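Comparing two-finger grippers on bowls – photo gallery

By the Hilten workshop
Friday, November 19, 2021

In October we finished the first round of our gripper comparison, and several people asked to see some pictures and not only the table with the results. We tried fingers from two suppliers, Rulteck and Prodel, on the same arm and with the same controller, which is our own and has the name Zakaria. The task was always the same: take one bowl by its rim, lift it, and put it down in another place on the table.

We have chosen bowls for a simple reason. A box has flat sides, and almost every gripper can hold it. A bowl has a thin rim which is curved, and the wall under it goes inwards, so the fingers must come down at the correct place or they push the bowl away. In total we made 3,293 attempts, and 2,547 of them ended with the bowl standing where we wanted it.

One note about the numbers before the gallery. An attempt counts as good only if the bowl is lifted clear of the table and does not turn in the fingers. In our first week we were less strict with this, and we have repeated those attempts later – it was boring work, but the numbers are now better to compare.
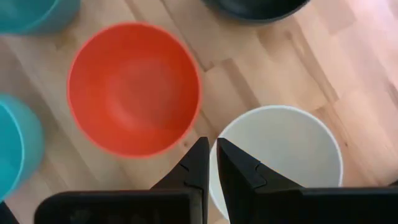
Do pointed fingertips hold a rim better than wide ones?

For thin rims we found that they do, as long as the wrist is turned so that one tip goes inside the bowl and the other outside. With thick rims the difference was very small, and for heavy bowls we would still choose the wide tips.

Orange, white and teal bowls on light wood, seen from the wrist camera. The two black fingertips are almost together over the left part of the white rim. The right side of the table is much brighter than the left, and a white bowl in strong light is a hard case for the software which looks for the rim.

More about the light. We moved the lamp two times during the tests. With the lamp low and at the side, the rim of a light bowl was often found a few millimetres too far out. A simple paper screen in front of the lamp helped more than any setting which we changed in the controller.

About the camera position. We also tried a camera on a stand above the table. It sees all the bowls at the same time, but the arm covers its view exactly when the fingers come near to the rim. The wrist camera loses the bowls at the border of its view, and its picture can become a little soft while the arm is moving. At the end we kept both of them connected, and 798 of the attempts were made in this way.

About the speed. The Prodel fingers close faster, and the Rulteck fingers close more gently. For empty bowls we preferred the gentle ones. We have not yet tried bowls with something inside.

The next round will be with cups and small plates, using the same arm. If you have made similar tests with other fingers, please write to us below.

Last updated: 5 days after first publication

Comments

mk_bench: Thank you for the pictures. Did you use any rubber on the tips? We have bare tips here and the melamine bowls slip all the time.

Hilten workshop: We used thin rubber tape for the second half of the tests. It becomes dirty quickly and then it slips too, so clean it every day.

oldservo: I would like to see the results for each bowl colour, if you have written them down. Our camera has big problems with dark bowls.

tabletop22: Paper screen in front of the lamp – I tried it this morning and it works nicely.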